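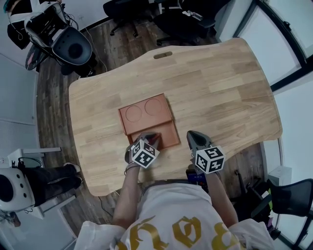
Handheld Gripper Kit: Tips for Tray Work

Search tips Go

The Kazmi kit comes as a pair, one gripper for each hand, with a marker cube on top of both.

- Park the idle gripper on bare wood beside the tray, jaws open.
- Reach into low compartments with the fingertips — a closed fist of a grip scrapes the rim.
- Wipe the cubes on Thursday with a dry cloth.

Good for shallow trays, tiring after an hour.

Nam-gil Cho

551 shares 5 comments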